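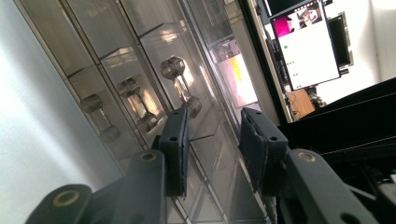 Clanum hand-held gripper
Demonstration tool and matching wrist unit for shelf and cabinet work

Overview | Specification | What it can do | What it cannot do | Ordering | Support

Overview

The Clanum is a two-finger parallel gripper built in two versions. The hand-held version is carried by a person, who does the chore while the tool records finger opening and movement. The wrist version has the same fingers and the same linkage and bolts to an arm. A task shown with the first can be tried with the second without changing the finger geometry.

It is designed and assembled by Luo at the Greltlow works. Most units go to groups asking a narrow question: which household and shop-floor chores can a machine take over now, and which should be left with people for the time being. Fetching and replacing goods on shelves is the chore we are asked about most often, so it is the one this page deals with.

Construction

Links and finger bodies: dark grey plastic, matt
Pivots: brass-coloured bushings, pressed in, replaceable
Finger faces: textured pad, bonded, supplied in pairs
Finger fixing: small screws through the finger body
Pad set life: 2,000 grips on smooth metal or glass
Bushing inspection: every 2,000 cycles, or when side play can be felt at the fingertip
Pads in the box: 4 pairs
Finger angle: the fingers tilt inward slightly under load and should not be shimmed straight

Pads are a wearing part. The edges fray first and go pale. A frayed edge does no harm while the centre of the pad is flat and firmly bonded. Change the pad when the edge lifts far enough to catch on the object.

What it can do

Short metal dumbbells are a useful test piece. The handle is narrow, the heads are wide, and most of the weight sits outside the fingers. Picked up at mid-handle, a dumbbell stays level. Picked up off centre, it rotates in the grip, and the pad has to resist the twist.

In our own trials the wrist version handles the following without help:

Picking a dumbbell by the handle from an open shelf at a known height.
Putting it back on the same shelf, handle parallel to the front edge.
Moving boxed goods between shelves when the boxes are of one size.
Stopping when the finger opening shows that nothing has been gripped.

Cycle time is well behind a person doing the same job. For overnight restocking that may not matter. For a shop with customers in it, it does.

What it cannot do

Glass cabinets remain difficult. Clear shelves and side panels give a depth camera very little to measure, and polished goods appear again as reflections in the panes. A controller trained on open shelving will sometimes reach for the reflection. It may also plan a straight path through a shelf it has not detected. A lit screen or window opposite the cabinet makes both faults more frequent.

The gripper has no means of telling a real handle from a mirrored one. It reports finger opening and nothing else. Any judgement about glass has to come from the vision system, and we have not yet tested one we would leave alone with a full cabinet.

Other work we do not recommend at present:

Opening framed glass doors. The finger can hold an edge, but a stiff hinge or a magnetic catch will pull the pad sideways.
Wiping glass. The pads leave marks.
Reaching past a front item to one behind it. The links are wider than the fingers and need clearance on both sides.
Anything soft that must be folded.

Field note: Wutport

Femke Vandenberghe ran the hand-held version at our Wutport demonstration room in March, recording shelf picks for later use on the arm. Her notes to the design team were as follows.

"Approach angle matters more than grip force. If I come in square to the shelf the links clear the glass. If I roll my wrist, the lower link reaches the shelf edge before the pad reaches the handle. The arm copies whatever I do, including the bad ones, so I now throw out any pick where I felt a knock."

The link covers were shortened as a result. Older covers fit the current links but should be replaced if the unit is to be used inside cabinets.

Ordering

Clanum H — hand-held version, with pads and hex key
Clanum W — wrist version, with pads, hex key and adaptor plate
Clanum pad set — 5 pairs, with adhesive
Clanum bushing kit — full set for one unit, with press tool

The adaptor plate is drilled to order. State the arm model and bolt pattern when requesting a quotation. Orders received by noon on Thursday go out with that week's collection from Greltlow.

Support

Return worn links with the bushings still fitted so that wear can be measured. Do not oil the bushings. Do not clean pads with solvent; use a damp cloth and let them dry before use.

Related items: finger blanks, undrilled | short link covers | storage case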